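Ticket 1452 — sim env, objects spawning wrong / task reset fails
Project: Plarnby student robotics club, household tasks entry
Opened: November 8, 2019
Priority: high (submission build is due this month)
Component: scene loader, Bretska branch

Problem — random house scenes load ok but object placement is off and the reset script dies. Happens on both lab machines. Worked fine before we merged the new Neslow object pack. Need this fixed before anybody collects more demos, otherwise we throw them out again.

Steps:
load any house scene from the club list
run spawn with default seed
hit reset
wait

Expected: objects from the task list on the surfaces named in the task file, arm homed, episode counter goes up.
Got: objects from the wrong category list, counter stuck, log full of the same warning. First bad seed is 236. Lower seeds look fine but I didnt check every one.
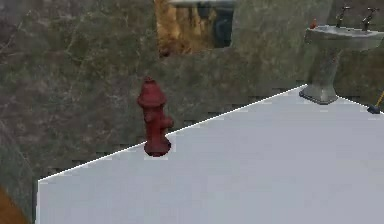 Tried so far:
- cleared the asset cache, no change
- rolled back the physics settings to the October values, no change
- re-exported the category file from the spreadsheet. Slightly better?? then bad again on next launch
- turned off texture randomization. Walls go plain, placement still wrong, so not that
- swapped machines. Same

Warning is "category id not found, using fallback". Fallback picks from the whole object pack, indoor and outdoor, so a kitchen task can get pretty much anything. Hydrant is id 30 in the new pack. In the old pack 30 was a mug. So I think ids got shifted in the merge and our task files still point at the old ones.

We use cookies to remember your login and improve this tracker. By continuing you agree to our cookie policy. Accept | Manage settings

Update, same day. Wrote a quick script to print old id vs new id side by side. Yep, shifted. Everything after the first few entries is wrong. Remapped the kitchen file by hand and kitchen tasks load properly now, reset still hangs tho. Living room and workshop files not done yet.

Reset hang might be a seperate bug. It waits for every object to stop moving before it counts the episode, and anything thin never quite settles — tiny jitter, forever. Raised the velocity threshold, got 2 clean resets in a row, then hang. Tools and cards are the worst for it. Mug, bowl, anything chunky is fine.

Don't want to raise the threshold more, then the arm starts while stuff is still sliding and the demo is junk. 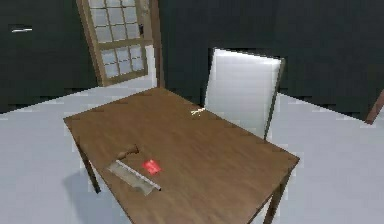 Araújo: had the same hang on the tabletop tasks last season. Don't touch the threshold, put it back. Check the collision shapes for the thin objects, the exporter makes them from the visual mesh and they come out with almost no thickness. Swap in plain boxes and add a timeout to reset so it logs the object name and moves on. Also please make the fallback an error and not a warning, we lost a week to that once.

Ok, threshold back to default. Will do boxes for the saw and the cards first, then rerun the bad seeds. Timeout is in already, not pushed. Changing fallback to a hard error tonight, so if your task file stops loading thats why — run the remap script on it, its in the tools folder.

Still open:
- remap living room + workshop
- box colliders for thin stuff
- split the reset hang into its own ticket

Status: in progress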